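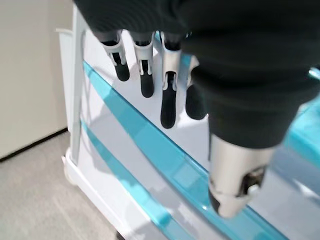
Gristow Rentals Adds Stage and Dance Floor Packages for July

Big news for anyone planning a backyard wedding, a block party or a family reunion this summer! Gristow has added two new stage and dance floor packages to its rental list, and both can be booked now for dates from July on.

The smaller one, the Stundex, is a low platform with a skirt, a step and a railing, sized for a DJ or a three-piece band. The larger one, the Lozano, comes with the same stage plus a dance floor made of 48 interlocking panels, and it can go on grass as long as the ground is fairly level. Setup and pickup are part of the price for both, so you won't be snapping panels together in your good shoes.

"People kept asking us where they were supposed to dance," said Þórey Ladefoged, who runs bookings. "We love tents, but you can only do so much on a lawn in heels!"

The packages had their first outing at the Wetilik neighborhood supper, where 201 guests ate, listened to a fiddle band and then stayed on the floor until well after 10 p.m. Organizer Ditte Þrastardóttir said the crew had everything in place before the caterers pulled up – and that her uncle, who never dances, danced twice.

String lights can be added to either package, and so can a generator if your outlet is a long way from the party. There's a $75 deposit to hold a date, which goes toward the final bill. If rain is in the forecast, you can move your booking once at no charge up to 48 hours ahead.

Evening dates are already going quickly, and afternoons are still wide open. Call the Gristow office or stop by the showroom, where a section of the dance floor is laid out near the front counter – go ahead and try a few steps on it!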